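Re: [process-instr] Drifting zero on the Etus flow meters

Sat, Jan 31, 2026

Hi all,

Sorry for the slow answer, I was out at the Plenwood site most of the week and the signal there is terrible unless you stand on the loading dock. I've pasted the original question back in so people don't have to go digging.

> We have a handful of Etus thermal mass flow meters on nitrogen
> purge lines and two of them have started reading flow when the
> valve is shut. It isn't much, a bit under one percent of full
> scale, but the totalizer counts it and at the end of the month
> the purchasing folks want to know where the gas went. Re-zeroing
> fixes it for a few days and then it creeps back. Both meters are
> mounted in a vertical run with flow going up. The others are in
> horizontal pipe and they behave. Is this a bad sensor, or am I
> doing the zero wrong? I'd rather not send them out for
> calibration if it's something silly.

OK so I've been through this, and my money is on something silly (the good kind of silly, where you don't have to buy anything).

The clue is in your second to last line of facts there, the vertical run. A thermal meter has a heater in it, and when the valve is shut the gas next to the heater warms up and wants to rise. In a horizontal pipe it hasn't got anywhere much to go. In a vertical pipe it goes up, cooler gas slides in underneath, and now you have a real little circulation going past the sensor with the valve closed tight. The meter isn't lying to you! It sees gas moving. It just isn't gas you're paying for.

The effect gets bigger with line pressure, since denser gas carries more heat around. So if somebody zeroed your meters at low pressure on a bench and then you put them in a line at full header pressure, the zero is going to be off from day one. And if your header pressure wanders, which ours does like crazy in the winter, the zero wanders along with it. I'd bet that's your "few days." Pull up the header trend and lay it over the totalizer and see if they move together.

What we do now, for what it's worth:

Let the meter warm up for at least an hour before you touch the zero. I know the manual says less than that. I don't care, give it the hour.

Zero it in the pipe, in the position it's going to live in, with the gas it's going to measure, at the pressure it normally sees. Shut the valve downstream first and then upstream, so you trap the line at pressure. If you only have one valve, well, you have my sympathy, and you should check that it really closes. We chased one of these for weeks and the seat was leaking the whole time.

Write down the offset before you clear it. Every time. I keep a plain text file by tag number and it has saved me more grief than the fancy asset software ever did. Tag 807 looked like a dying sensor until I read back through the file and saw that the offset went up and down with the seasons and always came back to the same place. Tag 712, on the other hand, only ever went one direction, and that one really was going bad. Pulled it, sent it off, came back with a new element.

Set a low flow cutoff. This is the part that will make purchasing happy. On ours it's a parameter you can set from the front keypad, and anything below it gets forced to zero and doesn't go to the totalizer. Just don't set it so high that you throw away a real trickle purge. I did that once and got a phone call about it.
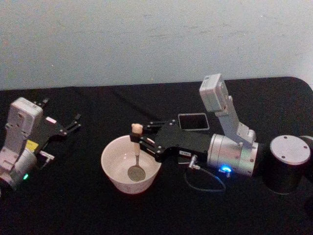 If you ever get a shutdown long enough to repipe, put them in horizontal. We moved 11 meters over during the March outage, mostly Etus plus a few older Donati ones, and I haven't re-zeroed a single one of those off schedule. The Donatis were worse than the Etus in vertical, by the way, so if anybody's reading this with Donati meters on a riser, same advice goes double.

One more thing to look at before you blame the heat. Are these two wired to the same input card? We had an Udside card with a tired power supply that added a hair of current to every channel, and from the control room it looked exactly like zero drift. The local display said zero and the screen said flow. Takes two minutes to compare the two. If the display on the meter itself also shows flow, then you're back to the convection thing and you can ignore this paragraph.

As for sending them out, I'd hold off. If they re-zero clean and the span checks out against whatever reference you've got, the calibration lab is going to set them on a bench in horizontal, tell you they're fine, and charge you for it. Ask me how I know. The last bill for that was $957 and the report said "as found: in tolerance."

Could you post back what pressure you're running and how big the pipe is? And does anyone here have a feel for whether flow-down mounting is any better? I've heard people swear by it and I've heard people swear at it, and I've never had one mounted that way long enough to say.

Thanks, and stay warm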